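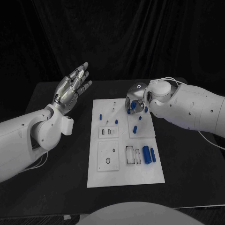
Can a machine do shop chores yet?

Peg insertion is the dullest task in robotics and I keep coming back to it. A peg, a hole, a clearance. Most of what I did in my first three years at Mellton came down to it: dowel pins into fixture plates, bushings into housings, shafts into bearings. When people ask me whether a robot could take over that kind of work, I ask them what the clearance is, and the conversation usually gets shorter.

The question came up again on Tuesday, over lunch with Adi Wuisan and Jolien De Bruijn. Adi runs second shift at Nasution, a small shop that assembles valve blocks. Each block takes 30 pins. He would like to stop paying people to push them in. Jolien writes control software and thinks he can, for that job, within limits. I agree with her on the limits and less on the rest.

What makes the task hard is contact. Getting a gripper above a hole is a solved problem if the hole stays where you left it. The last few millimeters are different. The peg touches the rim, the friction goes up, and from then on the camera is of little use, as the fingers cover the part you need to see. A person handles this by feel. You tilt the peg a little, find one edge, stand it up and let it drop. An arm has to get the same information from force readings at the wrist or from motor current, and it has to respond before the peg wedges.

Shape matters too. A round peg in a round hole has no orientation to get right about its own axis. An oval hole does. A narrow slot is worse, with one direction almost free and the other very tight, so a search pattern tuned for circles wastes most of its motion. Test boards mix these shapes for that reason. A system that does well on the round hole and poorly on the slot has learned one trick.

Then there is the pickup. I count this as part of the chore and many demos do not. A short blue peg standing on a plate is easy to grasp from above. The same peg lying on its side has to be picked up, turned and held again, and the second grip is where the error creeps in. If the peg sits a degree off in the jaws, it arrives at the hole a degree off. Two arms can help, one holding while the other regrips, at the price of twice the calibration and cables that have to stay out of the way.

On hands: I have no strong view on fingers versus jaws for this work. Two metal jaws are stiff, which makes the peg position predictable. A hand with four fingers and a thumb can in principle shift a part without putting it down, but every joint adds play. For pins I would take the jaws. For unloading a dishwasher I would take the hand, and lower my expectations.

Some numbers, from my own notebook. At Mellton we ran a fixed arm on one pin size, with the plates clamped. Out of 1000 insertions it failed 121 before we added compliance at the wrist. Most of the failures were jams, a few were dropped pins. With the compliance in, we stopped logging individual failures and logged stops per shift, so I cannot give a clean comparison. I should have kept the old log going.

Adi's blocks arrive in a bin, unclamped, in two finishes. Raphaël Jacquet quoted him a cell last September that assumed a tray. The tray was a separate line item. Someone has to load it, and loading it takes nearly as long as pressing the pins.

So my present answer, by type of chore:

Pins into clamped plates, one size: yes, for years now.
Mixed shapes on a known board: yes, slowly, with someone nearby.
Mixed shapes out of a bin: sometimes. I would not schedule a shift on it.
Household work: putting a lid on a jar is a peg task with a thread on it, and the jar moves. Not yet at a price I would pay.

Jolien objects to the third line. She has promised to send me her logs from the Gesuvik bench, raw, including the runs that were stopped by hand. I will go through them when they arrive and change the line if they say I should.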